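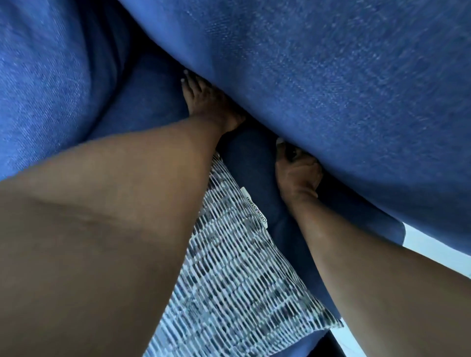 **tinplate_owl:** Contact labels from head-camera footage, second attempt, because the old thread wandered off into battery chat. Short version of what we do at Brivthorpe: people tidy sofas and beds, we run Dodeo over the footage, it finds the hands, guesses touching / not touching for each frame, and Russo (our policy) trains on the stretches marked as touching. Everything else gets thrown away as idle. Worked a treat on kitchen stuff. On soft furnishings it's a mess, and I think the reason is that "no hands = nothing going on" is just wrong. Toes pushed right up into the blue fabric, no hands in view, and Dodeo calls that idle with very high confidence. It's a contact frame by any sensible definition. I went through the discards for sofas only and nearly 9 per cent of them had a foot, shin or knee bearing on something that mattered.

So do we

- keep binning them
- relabel with a general body-contact class
- mask the legs and pretend

I want the second one. The rest of the group wants the first. Tell me I'm right please

---

**gravelpit:** You're not right, sorry. Russo has two grippers and no feet. What's it meant to do with a toe frame?

Training on contacts your robot can't make is how we lost most of an autumn over here. We had a lot of elbow pushes (drawers, mostly) and the policy learned to go near the drawer and then do nothing at all. Just hovered. Took ages to work out why. Bin them.

---

**tinplate_owl:** Not asking it to copy the foot. I'm asking it to know the cushion is being held by something. Otherwise the next thing it sees is fabric that's sagging or lifting for no visible cause, and the dynamics model learns that sofas move by themselves. Which ours currently believes, I've got plots.

---

**halfterm:** What's the dynamics model predicting, pixels or some sort of latent? Matters a lot here. If it's latent and you cut at the idle frames, it never sees the join and there's no problem. If you're stitching across the gap then yes you've got haunted furniture.

---

**tinplate_owl:** Latent, but stitched. Short idle gaps get bridged so the clips aren't tiny. I know. It was a decision made in a hurry for kitchens, where a gap meant somebody looking out of the window.

---

**halfterm:** There's your bug then. Nothing to do with feet. Stop stitching.

---

**tinplate_owl:** Tried it! Without stitching the median clip is so short that the placing part of the task disappears. Pick up, cut, cushion is somewhere else, cut. Let me put up one of the good ones so you can see what I'd be losing.

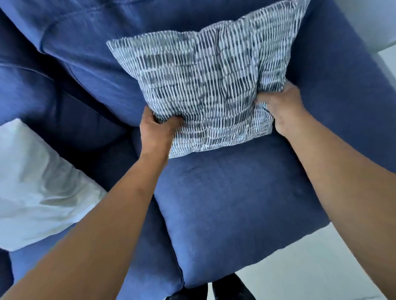
Placing is where all the signal is for us and it's fiddly. Lifting is easy, any policy can lift. What we want Russo to learn is the last bit, where the cushion has to end up standing against the back and staying there. Left hand's on the bottom corner, right hand's halfway up the side, and you can read the push straight off that: low on one side, high on the other, square against the backrest. Dodeo gets both hands here with no trouble at all. Forearms bare, mostly navy behind them bar a white pillow under the left arm, about as kind a view as you'll ever get. Even the shoes poking in at the bottom edge don't upset it. But it only means anything to the policy if the frames leading up to it are in the same clip, and those are exactly the ones I lose if I cut at every gap.

---

**gravelpit:** OK nice frame. Doesn't change my mind on the feet though, if anything it's my point. You've got clean two-handed placing data. Train on that. If there's a leg in the lead-up, cut the lead-up and live with fewer clips. Fewer good clips beats more odd ones, we've seen it every single time.

---

**quietrivet:** Joining in as the person who has to do the labelling elsewhere so bit of a different angle. Body-contact class sounds lovely until you write the guidelines. Is a thigh resting on a seat a contact? Is sitting? We had four annotators on a bedding set and they agreed nicely on hands and then fell apart completely on legs. One marked every frame where skin was near cloth. Another only marked it if the cloth was visibly dented. Both perfectly reasonable readings of what I'd written, which was the annoying part.

If you go this way, define it by the effect on the object and forget the body part. "Would the thing move if this wasn't here." Slower to label but people agreed much better.

---

**tinplate_owl:** That's really useful, thank you. "Would it move if this wasn't here" is going straight in the doc. Did you let them scrub back and forth or only single frames? I can't see how anyone answers it from a still. You look at toes against a cushion and it could be bracing, could be having a stretch

---

**quietrivet:** Scrub, always. Short window either side. From a still they just guess, and they guess differently before and after lunch.

---

**halfterm:** Can I be boring and ask about the baseline. tinplate_owl, you say it's "a mess" on soft furnishings. Compared to what? Did you run Russo on the sofas with hand labels done by a person, no Dodeo in the loop? Because if that's also a mess you're all arguing about feet for nothing.

---

**tinplate_owl:** Yes, sort of. Small one. Nine flats in the full set, hand-labelled subset from a few of them. Placing success went up a fair bit with the human labels, lifting stayed flat. So labels matter for placing. I haven't seperated out how much of that is feet and how much is Dodeo getting confused by fingers buried in fabric, which it also does.

---

**gravelpit:** Well that's the experiment isn't it! Buried fingers is a far bigger thing than feet I'd bet. Hands are in nearly every clip, legs are in some. You've gone after the weird one because it's weird.

---

**tinplate_owl:** ...possibly fair

Let me think out loud about the fingers one then. When fingertips go under a seam the detector box shrinks to the bit of hand it can see, and the contact score drops with it. So the firmer the grip, the less sure it is. Backwards. On hard objects you never notice, a mug doesn't swallow your fingers.

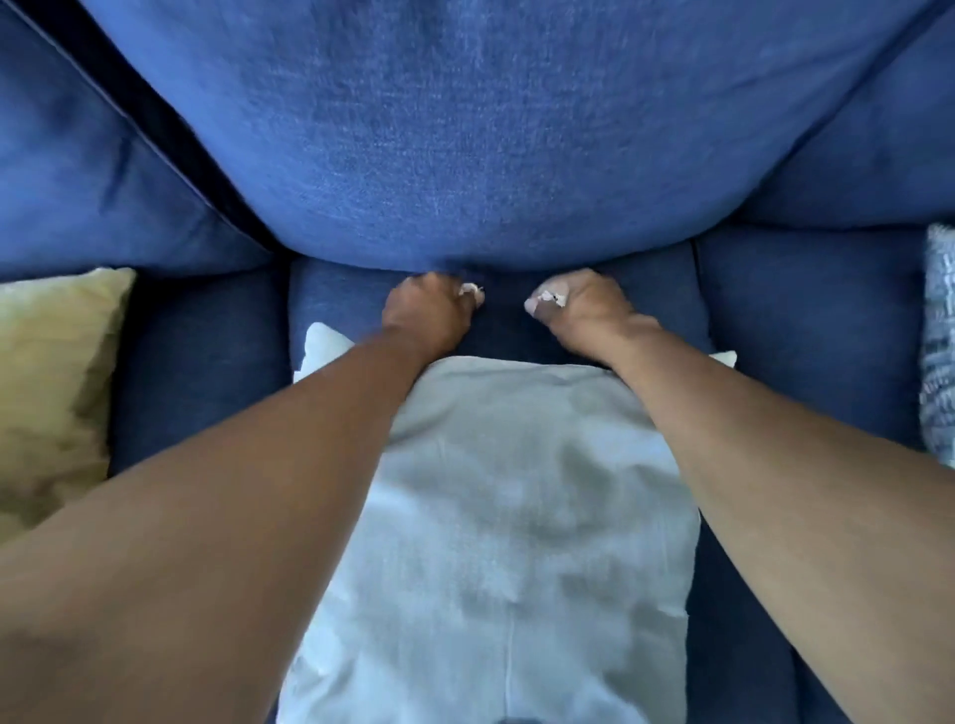

And the fix for that might be dead simple. Keep the score from the last frame where the box was full size, decay it slowly, only reset if the hand clearly moves off. Pronero does something along those lines for tool handles I think, there's a hold-over setting in the config with no docs. Haven't tried it on cloth. It'd get rid of a good chunk of the false gaps, so less stitching, so fewer haunted sofas. Then I can measure the feet on what's left and see if gravelpit gets to be smug.

---

**halfterm:** Hold-over in Pronero is fine but watch the reset. It uses box centre velocity in image space, and with a head camera the centre moves every time the wearer looks round. We had it resetting on nods. Subtract the background motion first or it's useless.

---

**gravelpit:** ^ this. Also don't let it decay too slow or you'll get contact through the release, and then your placing clips never let go of the cushion. Seen a gripper stand there holding a pillow against a wall till someone pulled the plug. Policy was very happy

---

**quietrivet:** Release is the other one to get a proper definition for btw. On cushions people let go with one hand, pat, let go with the other, pat again. Ours ended up with a "settling" label between contact and free. Annotators liked it, the learning people grumbled then used it anyway.

---

**tinplate_owl:** Settling, yes, stealing that too.

Right, plan so I stop arguing and do something:

1. Background motion out, then hold-over on Dodeo's contact scores
2. Recount the gaps, sofas only
3. Body-contact labels by effect, scrubbing allowed, on whatever gaps are left
4. Train three ways — binned, body-contact, and hand-labelled as the ceiling

Stitching stays off for all of them so halfterm doesn't shout at me.

---

**gravelpit:** Still say binned wins. Post the numbers whichever way it goes, the last thread just stopped.

---

**frostedpeg:** Lurker, quick one. For the leg frames, has anyone tried leaving them in for the visual encoder only, and keeping them out of the policy loss? You get the sofa from odd angles and under odd lighting, and no bad actions. We do that with our unusable clips at work and it's been a small but steady gain on cluttered rooms. Not tested on cloth.

---

**halfterm:** Good shout. It's cheap as well, only a mask on the loss. tinplate_owl add it as a fourth arm.

---

**tinplate_owl:** Adding. That's my GPU time gone for the month, cheers all. Hold-over is running on the first lot of flats now and the gaps are definately shorter on the cushion lifts. Haven't looked at release yet.

---

**quietrivet:** Look at release before you celebrate. And send me the guideline draft if you want it picked at, I'm about most evenings.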